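Search this site
Home Clubs Workshops Noticeboard Contact

A robot that takes computers apart, with encouragement

21/10/2020

The student robotics club at Enstead has set itself the kind of task most people pay to avoid: getting a robot arm to do fiddly jobs inside old desktop computers. I asked the club's captain, a second-year who requested anonymity on the grounds that her mother reads this newsletter, how it was going.

"It's a memory module," she said. "You could do it with your thumbs. We've spent 324 hours on it."

The club is entered in the salvage category at Brustudgate, where teams are marked on handling parts from a working-size computer tower. A perfect run scores 1000 points. Last year's Enstead team scored 900, a figure that gets mentioned at every meeting by the people who were on last year's team. 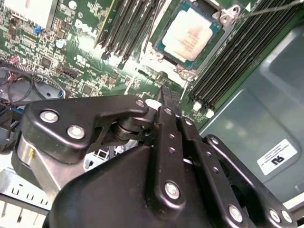

"The judges don't care how good your code looks," she said. "They care if you bend something. Touch the wrong bit of metal and you're docked. We've become very polite around processors."

Programming is shared among whoever turns up. The budget is $3000, part of it from Bimetti, the hardware shop on the corner, which asked for its name on the club's shirts. The shirts have yet to be ordered.

I asked whether the older members were helpful.

"They're generous with their opinions," she said. "One of them told me the secret is patience. Then he left early."

The fixture plate has been the other long argument. It is grey, 3D-printed and covered in brackets and slots, and the club's name for it is Ticona. The captain wouldn't tell me why. "It was late and we voted."
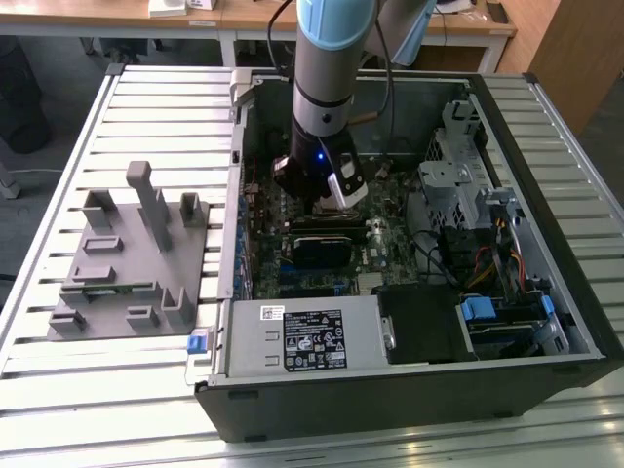

She is less relaxed about the October practice round, when each team gets one go with the organisers watching. Her plan is to run the arm slowly and say very little.

"If it goes badly we'll call it data," she said. "We've got a lot of data."

New members are welcome at Enstead. Bring a screwdriver and, she asked me to add, your own mug.

14 shares 3 comments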